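Robot Bench Group – minutes of the Wednesday meeting

Held at the Cotedon shared workshop, back room, 7:00 p.m.
Minutes taken by Itzel Quezada

1. Previous minutes
Accepted with one correction. The gray enclosure panels were paid for out of the bench fund, and the line listing them as donated has been struck.

2. State of the build
The enclosure is finished apart from sealing the seams. The sloped sides stay as they are. There was a request to make them vertical to save bench space, but a piece dropped near the edge is meant to slide back toward the floor where the arm can reach it, and the group did not want to give that up.

The shape-sorter board is now the main practice piece. The board with its three rows of openings stays in the enclosure between sessions, along with the dark block with the curved top.
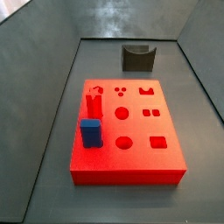

It was agreed that the long side of the board should always run front to back. The scripts assume this and the last two people to use the bench had it turned sideways. Itzel will put tape marks on the floor, outside the area the fixed camera uses for its color check.

The question of painting the board came up again. The red upright block is hard to pick out against it from some angles, while the blue one gives no trouble. Painting was put off. Repainting the block would be less work than repainting the board, and a light gray was suggested. No decision.

3. Peg and base plate
The green peg and the black plate were discussed at some length. The peg was printed upright and the layer lines were left on. One member wanted it sanded. Others preferred to leave the surface alone until the grip settings are final, so that only one thing changes at a time. Left alone for now.

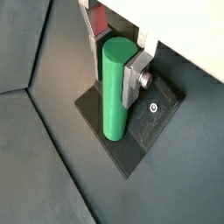 Green peg on the black plate, between the gripper fingers. Scuffs on the right half of the plate.

The plate will not be replaced over scratches. If the screws start to stand proud they are to be tightened by hand – no power driver on printed parts, please.

The peg routine has been run 51 times on the current settings. Results are in the bench notebook, and anyone adding to them should write down which peg and which plate they used. Several earlier pages can't be used because this was left out.

4. Cable on the arm
The cable crosses the front of the arm and needs enough slack for the full turn of the wrist. The Nenutach clips we bought are too stiff and will go back in the parts drawer. Hook-and-loop ties will be tried first. Nothing is to be clipped to the gripper fingers.

Running speed stays at the lower setting whenever a person is at the bench. This was raised last time as well and is now written on the card by the switch.
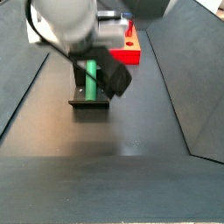 5. Lifting test
The next piece of work is lifting the green piece and carrying it over the sorter board without touching anything on top. The upright blocks are the concern, as the path was first drawn up for a bare board. Clearance will be set from the tallest block and checked by hand before the program is run at normal speed.

The holder block stays behind the board for this test. Moving it to the front was tried on paper and leaves too little room for the gripper housing to come down. 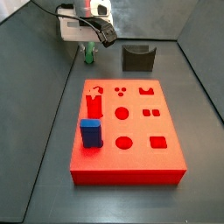
Green piece held above the floor behind the board, with the blue block standing at the front left.

6. Materials and money
Lytvynenko quoted 700 for a second set of fingers, with delivery extra. The group felt this was too much for a spare. Itzel will ask for a price on the pads alone.

Pruvwood has offcuts suitable for a storage tray. Five pieces to be collected, cut to fit the shelf under the bench. Pegs and blocks have been turning up in the drawer with the drill bits, and one was found in the sink.

7. Actions
Itzel – tape marks for the board; price on pads
Whoever opens up next – hook-and-loop ties on the cable, before any runs
All – notebook entries to name the peg and plate

8. Any other business
The back room light on the left side is washing out the top corner of the fixed camera view. A shade will be tried before anyone changes the camera settings.

The next meeting is in September, same room and time. Closed at 8:40 p.m.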